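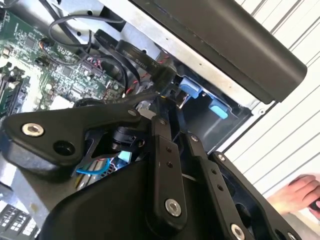
In praise of the boring desktop tower

By Hae-won Min

I want to say something nice about the office computer. The plain one, the tower that sat under a desk for years collecting dust and the odd kick, and that got carried out to the loading dock the week the new laptops came in. I have opened a lot of these machines and I still get a little thrill when the side panel comes off. It's all just there! Board, cables, drives, power supply, the whole thing laid out like the inside of a well-packed suitcase.

My case is a simple one. The ordinary desktop tower is the best teaching object most of us will ever own, it is one of the easiest things in the house to repair, and we are throwing it away far too early.

I came to this by accident. The office I used to work for in Bornico was clearing out a storeroom with 142 old computers in it, and I asked if I could have 2. I wanted one to fix and one to rob for parts. I knew nothing. I had a screwdriver with a magnetic tip and a lamp that kept falling over. By the end of the first evening I had taken out everything that would come out, put most of it back, and learned more about computers than I had in fifteen years of using them.

Lay it on its side

The first good thing you can do for a tower is stop treating it as a tower. Unplug it, put it down flat on a solid table with the open side up, and it turns into a kind of tray. Gravity is on your side all of a sudden. Screws you drop stay more or less where you dropped them (more or less). You can look straight down at the motherboard and work with both hands, and nothing you've loosened is going to swing out and hang from its cable.

People who have only ever opened a laptop don't believe how roomy it is in there. In a laptop the parts are stacked and taped and glued, and to reach one you have to go through another. In a tower the memory has its own patch of board. The processor has its own. The power supply is a metal box in a corner minding its own business. You can point at a part and name it, and then you can take hold of it and lift it out, and to my mind that is the moment when a computer stops being magic and starts being a thing somebody made. 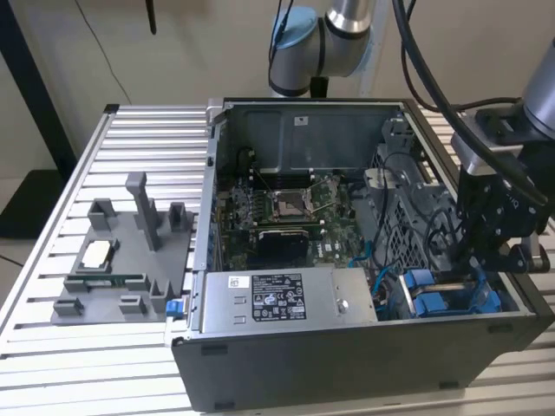 The processor is the part I most like showing to people. They expect something grand, and what they get is a small metal-topped square that goes into a socket with a lever. The lever is lovely. You raise it, the frame opens, the chip is set down with its marks lined up, and then you push the lever back down with more force than feels polite. Everybody hesitates there. I still do. I'd tell anyone starting out to do it slowly and keep their fingers off the contacts, and to put the chip somewhere particular when it's out, a proper spot of its own, well away from the coffee.

Memory is friendlier. A stick goes in one way around because of the notch, and it clicks. I've seen a ten-year-old do it correctly on the first go and then ask to do it again, and again, until I had to hide the stick.

A word for colored plastic

Now to my favorite subject. Somewhere along the line, somebody decided that the parts you are meant to touch inside a computer should be a different color from the parts you aren't. In a lot of the office machines I've worked on, that color is blue. Blue tab: press me. Blue rail: slide me. Blue carrier: the drive lives here and you can have it out whenever you like.

I think this is wonderful. It is a set of instructions written for a stranger. Whoever drew that case was thinking of a tired technician with a row of desks to get through, and they made the drive cage so it could be understood at a glance, without a manual and often without a screwdriver. Years later the same bit of blue plastic does its job just as well for me at my kitchen table. I can't think of many objects in my home that talk to me so clearly. My dishwasher certainly doesn't.

Wolfram Harms, who taught me most of what I know about drives, has a different view and I should give it room. He likes screws. A screw, he says, can be replaced with another screw, and a snapped plastic clip can't be replaced with anything. He's right about the clips. I have snapped a few, usually by pulling when I should have been squeezing, and there is no worse small noise in the world. But I'd still take the colored clip. A screw keeps its secrets, and a beginner faced with a dozen identical ones doesn't know which hold the drive and which hold the case together. 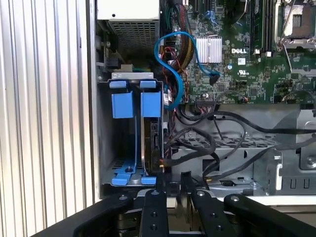 What about the speed?

The usual answer to all this is that old towers are slow. Some are. But slow at what? I write letters on mine, do my accounts, watch films, and keep a folder of 1510 scanned family photographs that my aunt keeps asking me to put in order. None of that is heavy lifting. Take out a tired hard drive and put in a solid-state one, add a bit of memory, and a machine somebody was ready to scrap becomes perfectly pleasant. I spent 84 dollars on my first one, counting thermal paste and a new keyboard, and it's the machine I'm typing on now.

There is a better objection, and it's electricity. A big old desktop left running day and night can draw more than a small new one, and that adds up. So turn it off. I know that sounds flippant, but ours is on a power strip with a switch and it goes off after supper with the lights.

I'll also grant that they take up space and aren't beautiful from the outside. Mine is gray and looks like a filing cabinet's little brother. From the inside is another matter. I could look at a motherboard for an hour, all those tiny parts crowded along their traces like a town seen from a plane, the tidy fins of a heatsink, the maker's name printed right there on the green. Then there are the cables, which loop over everything and are never tidy – in my experience they are the only part of a computer with a personality.

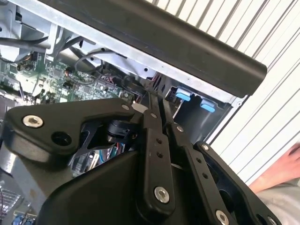

Cables are also where most beginners get nervous, and I wish they wouldn't. Nearly every connector in a tower is shaped so it will only go in one way, and a phone picture taken before you unplug anything settles most arguments. The ones that do need care are the skinny front-panel wires, which are fiddly, and the flat cables, which don't like being folded sharply. Hold the connector and leave the wire alone. If it won't move, look for a latch before you pull harder. There's nearly always a latch.

I would love to see every school put a tower on a table and let the kids at it. It doesn't need to work. In some ways a dead one is better, nobody minds if it ends up a bit deader. Let them pull the memory and find the drive and work out where the air goes in and where it comes out. Let them close it up again and have a screw left over, and then let them look for where it should have gone. My daughter did this on a wet afternoon in November and has since been calling the power supply "the oven," and I haven't corrected her, it's a decent enough name for a hot box with a vent.

So before yours goes out to the curb, give it an evening. Clear the table, find the right screwdriver and take the side off. If you're anywhere near Bornico and you get stuck at the lever, write to me. I have a spare lamp now, and it stays up.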